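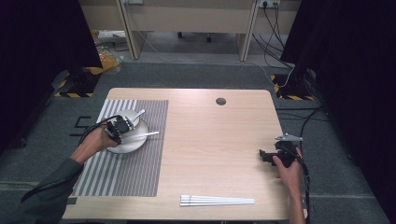
Home | Notebook | Projects | Parts shelf | Contact

January, afternoon
Posted by the Skudon bench, Gurovach

Place setting again, and I'm going to write this one down properly while it's fresh, my notes from the last round were three words and a coffee ring.

So the job is placemat, plate, bowl, spoon, chopsticks. A five-year-old does it while complaining about dinner. I still think it's a meaner test than the towel folding everyone gets so excited about, and the chopsticks are why. A bowl is friendly! It has a rim, you get one jaw inside and one outside and up it comes. A plate is less friendly but it has a bit of a lip if you come at it from the side. A chopstick lying on a table is a skinny stick with no opinion about where you grab it, and when there's a whole bundle you have to get hold of one and leave its neighbors where they are.

We're at 2387 runs on the Skudon drive and I'd like 3000 before we train again. Same grippers in both hands, person doing the thinking, and then Droder chews through it all and tells us which runs it can line up and which it can't. The spoon leaning in the bowl is worth keeping as a variation, by the way. If you go for the bowl with the handle on your side you end up nudging the spoon, and I want plenty of runs where the approach comes from the clear side (please don't tidy the spoon flat before you start, I did that for a whole morning once and it was useless).
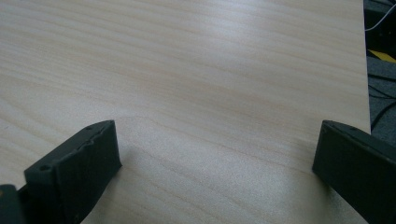 Fingers next. The pads are fine on anything chunky. For thin stuff the very ends matter more than the flat faces do, and I keep going back and forth on reprinting them with a sharper tip. Sharper would get under a chopstick, sure, but then it's worse on the bowl rim and we're back to swapping fingers halfway through a meal, and what kind of household robot is that? My vote is to leave the shape alone and try a thin strip of something grippy near the tips first. Cheap, and it peels off if I'm wrong.

Also on the list: light on the tabletop. Pale wood under overhead light gives you a big washed-out streak, and a white chopstick on top of that is asking a lot of a small camera. I'd rather turn the table than mess with the lights, the people over in Pimentel complain every time we touch the switches. 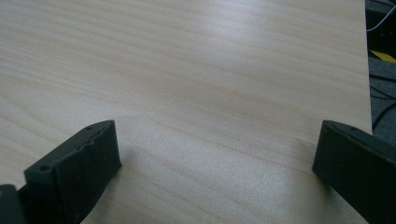

Can a machine do this yet? My own score, for whoever reads this later. Bowl onto plate, yes, I'd let it do that at my house. Spoon into bowl, mostly, if you aren't fussy about the noise. Plate onto placemat, yes, though centered is another matter and it has no idea the stripes would help. One chopstick out of a bundle: the trained version got it twice in 20 tries last week, and one of those I'd call a lucky roll. Laying a pair side by side, pointing the same way, I haven't even bothered scoring.

Which is a pretty good picture of kitchen chores in general, if you ask me. The heavy-looking parts are coming along and the fiddly little parts are miles off. I could sell somebody a machine that carries bowls today, but they'd be laying out their own chopsticks.

To do before the next session:
- grip strip on one pair of fingers only, so we can compare
- quarter turn on the table, check the glare in both wrist views
- ask Droder to split the spoon runs by approach side
- more bundle starts, messy ones too
- tape for the cables, I nearly went over again

Get new notebook entries by email. Enter your address to subscribe. You can unsubscribe at any time.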